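Grutico Community › Benchtop automation › Purchasing and planning

Budget for two-arm benches handling plugs and mains leads – what is missing from my list?

Ľubica Koubek
Posted April 3, 2026

We are preparing a capital request for a small automation area at our Relalville site. The work is plugging and unplugging mains leads and adapters on finished power strips and cube outlets, then coiling the leads for packing. At present it is done by hand.

The plan is four benches, each with two small electric arms mounted on opposite sides of a timber worktop. Closine have quoted for the arms, grippers and controllers as one line. Everything else is ours to specify, and I have to put a figure against it before the October budget round closes. My list so far:

Worktops and legs
Aluminium profile, brackets and fixings
One PC and one monitor per bench
Fixed cameras and their mounts
Mains distribution
Spare gripper fingertips
Installation labour

Finance will not accept a general contingency above 7 per cent, so anything I leave out now has to come from the maintenance budget later. I would like to know what other people found they had under-ordered. I am also undecided on whether to buy worktops with a matt finish, which cost more, or the standard oiled ones.

The room has a bare concrete floor and a long run of windows down one side. The benches would be on castors if that makes no difference to accuracy.

Dvořáček
Replied the same day

You need more cable. Whatever you have allowed, double it. Also get the long-reach arms, the short ones are never long enough.

Gediminas Raudsepp
Accepted reply

I have costed two sites of this type. Your list covers the large items. The ones that tend to go missing are small and are bought late at poor prices.

Start with the work area. Decide what will be on the worktop at one time before you settle its size, and include the full spread of each lead with its plug. An outlet block has a small footprint. Its lead does not.

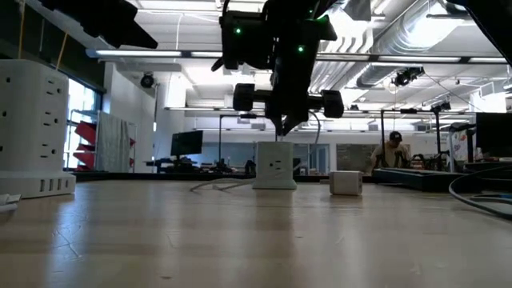 Gripper over a tower outlet, with a cable looped out on the right of the worktop.

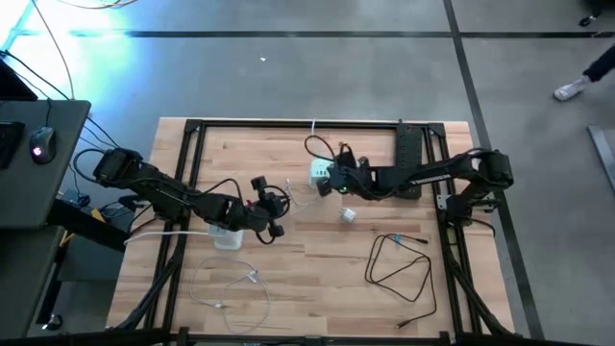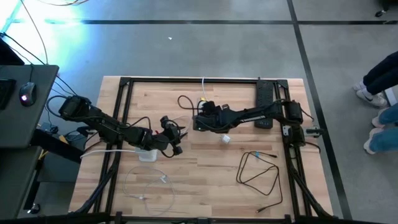 With that settled, I would add these lines to the request.

Test pieces. You cannot develop the routine on saleable stock. Contacts wear with repeated insertion and the force changes as they do, so test outlets are a consumable. I would put in 20 outlets per bench for the first year, in the mix of shapes you sell. Leads go the same way. They take a set after being coiled repeatedly and stop behaving like new ones. Allow 50 across the four benches and record when each is withdrawn.

Cable management for the arms. Clips, sleeving and strain relief for the arm's own wiring are often assumed to be in the arm quote. Ask Closine in writing. A loop that is long enough for the full reach of the wrist can also catch on a lead lying on the worktop, so somebody has to dress it properly. Put that down as labour, half a day per bench.

Fixing the work. Two arms can hold an outlet with one gripper and insert with the other, but it ties up an arm. If any of your outlets are tall and light, price a simple clamp or nest for each shape. They are cheap if ordered with the profile and expensive if ordered singly afterwards.

Mains distribution. Keep the supply for the bench equipment separate from the items being handled, and use a different colour of lead for each. I would not energise the test outlets during development at all. If your process needs a live check, make that a separate station with its own guarding and its own line in the budget, and have your electrical safety person approve it before you order.

Frame. Buy the profile cut to length by the supplier. Order extra corner brackets and slot nuts, as the arm positions will move at least once – more likely twice – before you are satisfied with the reach.

Lighting. With windows along one side you will get glare on pale plastic and on any shiny worktop, and it will change through the day. I would pay for the matt finish. Blinds are also worth a line. If you can only afford one of the two, take the blinds.

Castors. Acceptable, provided the arms and cameras are fixed to the same frame and you fit levelling feet that take the weight off the wheels. Mark the bench positions on the floor. Without feet I would not use castors on bare concrete.

On labour, separate installation from commissioning. They are different people at different rates, and commissioning is the one that overruns.

I disagree with the advice above on long-reach arms. Extra reach costs stiffness and payload, and plug insertion needs stiffness. Move the mounting point inwards first.

Ľubica Koubek
Thank you. I had test pieces under general consumables at a much lower figure, and nothing for nests. Closine have confirmed that sleeving is included but clips and fitting are not. Is the half day for dressing the wiring one person or two?

Gediminas Raudsepp
One person, if the controllers are already in place. Do one bench completely, run it for a week, then dress the other three to match.

Dvořáček
Fair enough on the reach. Ours only pick up cartons. I still say double the cable.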